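Inventory at Clundton

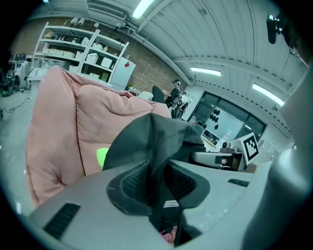 The lease on the Clundton unit ended at noon, and Gerardo Espiritu had listed 119 lines on the sheet. Each line had a location, a condition code and a destination. Line 91 was the gray piece with the mesh collar. He read the woven label, wrote ZEYUE in the maker column, and left the owner column blank.

"Condition?" said Armelle Pichon from the counter. She was wrapping the plant pot in newspaper.

"B. Wear at the fold."

"Destination?"

He did not answer. The codes were T for Tritotska, where Armelle was moving, F for Fajardo, where he was going, and X for disposal. The pink cushion had been coded T in October, then F, then T again in a different ink. It weighed little but took up most of the van floor, and the quote from the movers charged by volume. Moving it to Fajardo would cost 237 dollars. He had worked this out twice.

"It was Lola's," Armelle said.

"The cushion or the gray one?"

"Both. She slept on one and wore the other."

He checked the earlier sheets. Lola did not appear on them. The dog had never been a line item, though her food had been, at 7 kilos a month, shelf two.

They did the white boxes next. Most held cables and receipts, and went to X. The refrigerator belonged to the landlord and stayed where it was, against the brick. Armelle peeled at the red sticker with a thumbnail, got one corner up, and pressed it flat again.

At eleven the van came. The driver asked what was going where, and Gerardo read him the codes in order. When he reached line 91 he stopped, folded the gray fabric in half with the label inside — it made a smaller package than he had expected — and put it in his coat pocket.

"That one's not on the sheet," he said.

Armelle took the pen from him and drew a line through it, then signed at the bottom and went down to hold the door.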